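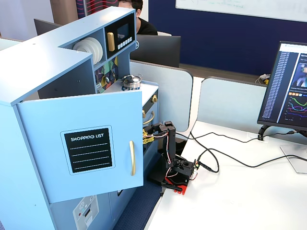 Gradmont, January 1, 2023

FOR IMMEDIATE RELEASE

Cavum workshop publishes complete build notes for Zoro, a small desk robot arm that practices on a toy kitchen

Cavum, the shared workshop in Gradmont, today makes public the full build notes for Zoro, a small robot arm that clamps to the edge of a normal desk and learns simple household movements on a children's play kitchen. The notes are free to read, copy and change, also for schools and for people who build alone at home.

Zoro was made by members of the workshop in the evenings over 18 weeks. The black arm sits on a red and black base, and its wires run openly along the outside up to the gripper. The members chose this on purpose – an open wire is easy to follow and easy to replace. A small circuit board sits at the base, and cables go from there over the desk toward the monitor, where the curves of a run can be read in several colors.

The play kitchen is light blue and has what a beginner's robot needs: doors at different heights, a microwave, a little pot on the counter, and long gold handles. The curved handle of the oven is the main exercise. It must be approached from the side, held, and pulled along an arc, and a straight pull will move the whole kitchen over the carpet. The build notes give this exercise a chapter of its own, with the settings that the members use now and also the ones they gave up.

Four exercises are described in this first edition:

Opening and closing the oven door
Swinging the cabinet door with the shopping list panel
Lifting the pot and setting it back on the counter
Turning a knob by a quarter

For every exercise the members recorded 200 runs. The recordings can be downloaded together with the notes, including the failed runs, which are marked as such. The last exercise is still the weakest of the four. A knob of this size leaves little room for the fingers of the gripper, and a better fingertip is in preparation.

The parts list was kept short. The printed parts need 20 hours on an ordinary home printer, and no part needs a metal lathe or a milling machine. Chaudhry, a parts shop in Gradmont, has agreed to put together a kit with the motors, the screws and the desk clamp. The kit does not contain a computer or a play kitchen. Builders who already own some motors can order the remaining parts separately.

Cavum asks builders to read the safety page before they connect the power. The arm is light, but it can pinch a finger, and it should not run when small children are at the desk.

A second edition of the notes is planned for May. It will contain the new fingertip, a chapter on cable routing and corrections sent in by readers. Members of the press can see Zoro at work during the open evenings of the workshop – please write a few days before, as the space between the desks is narrow.

About Cavum

Cavum is a shared workshop for electronics, woodwork and small machines. It is open to members and, on open evenings, to guests.

Press contact: Cavum, press desk, Gradmont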